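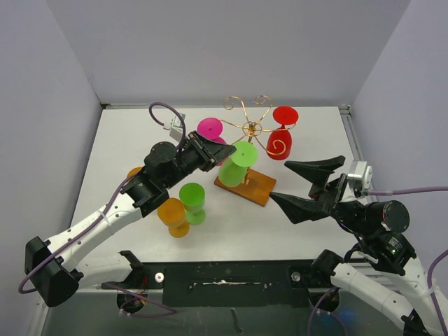
Charmaine Fourie wrote to us after her first term that she'd been taught the English Civil War as a list of battles, and had never once been asked to think about who fed the horses. She wanted to know when the next course started and whether she could bring her dad.

Plotbridge > About > Who we are

Who feeds the horses is pretty much where we came in. Plotbridge is a small history school in Stoton, and we teach the wars of the 1640s from the papers that ordinary people left behind: constables' accounts, petitions, wills, claims for stolen hay and broken gates, letters asking for back pay. Marston Moor and Naseby do turn up (we could hardly leave them out, and Donal would sulk) but most of our evenings are spent in villages where no battle was ever fought and where the war was still at the door every week, wanting bread and boots.

We love this stuff. One of our favourite things in the world is the moment when a page of brown squiggles turns into a person. Somebody in the group says "hang on, is that cheese?" and it is cheese, a great deal of it, handed over to a troop of horse that came through in the night, and the man who wrote it down is still cross. You can feel him pressing on the pen!

How it started

Áine Flanagan ran a reading group in the room over the old Tidano shop, with 4 people and one borrowed book on secretary hand. They met to work through a bundle of parish accounts and meant to be done by the spring. The accounts led to the county committee papers, the committee papers led to a row about a requisitioned mare, and by May the group had outgrown the room. Donal Ó Néill joined at that point and brought his maps with him. Kosmas Tsakiris came as a student, stayed on to help with the Latin, and now teaches the whole of our probate course, inventories and all.

We still work in much the same way. A document goes on the table, everyone has a go at it aloud, and we argue. No one is made to read if they'd sooner listen, and plenty of our people listen for weeks before they say a word.

What we teach

The main course is called Quarter and Plunder and runs for 27 evenings, with a break in the middle for everybody to catch up on the reading. It begins with the raising of the armies and goes through free quarter, weekly taxes, garrisons, the clubmen, and what happened to wounded soldiers and war widows when the fighting stopped. The petitions from widows are hard going at times. They are also some of the best writing we know from the period, even where a clerk has clearly tidied up the words.

There are two shorter courses as well. Reading Old Hands is for complete beginners and starts with the alphabet - you really don't need anything but patience and a pencil. The other, Walking the Lines, is Donal's, and takes place mostly outdoors, looking at earthworks and church doors and arguing about which holes are musket shot. (Mostly they aren't. He'll tell you why, at length.)

The transcripts

Everything our groups read gets typed up and checked by a second pair of eyes before it joins the Zaidi shelf, our open collection of transcripts. There are 51 full documents on it so far. Anyone may use them, students or not, and we're always pleased to be told where we've gone wrong. A reader put us right last term over a word we had down as "barley" and which was plainly "barber", and it changed the whole bill.

We keep the old spelling, we mark every gap, and we don't guess at names. If a corner is torn off then it's torn off.

Who comes

All sorts. Family historians chasing one surname, re-enactors who want to get their rations right, teachers, retired people, sixth formers, a couple who met over a muster roll and are now married. We've no exams and no essays. Evening sessions begin at 7 pm and we put the kettle on well before that, so come early if you'd like a chat or want to look at the maps.

If you have old papers at home and would like help reading them, bring those too. We can't value them, but we can very likely tell you what they say.

Comments

Conall Ní Bhriain
Did Reading Old Hands last year and I'm still at it most nights. My long s no longer looks like an f, so that's progress. Is there any plan to do the Irish side of the 1640s? I'd sign up tomorrow.

Áine Flanagan
Conall, yes! Kosmas and I are reading through the 1641 depositions now to see how we'd go about it. It needs care, and more than a couple of evenings.

hedgelayer
Could someone say whether Walking the Lines is all right for bad knees? Fine on the flat, not so good on banks.

Donal Ó Néill
The first 2 walks are flat the whole way. The third has a steep bit by the ditch but there's a bench at the bottom and a decent view of the bank from it. Drop me a line and I'll send you the routes.

Charmaine Fourie
Dad has now bought his own magnifying glass. See you both next term.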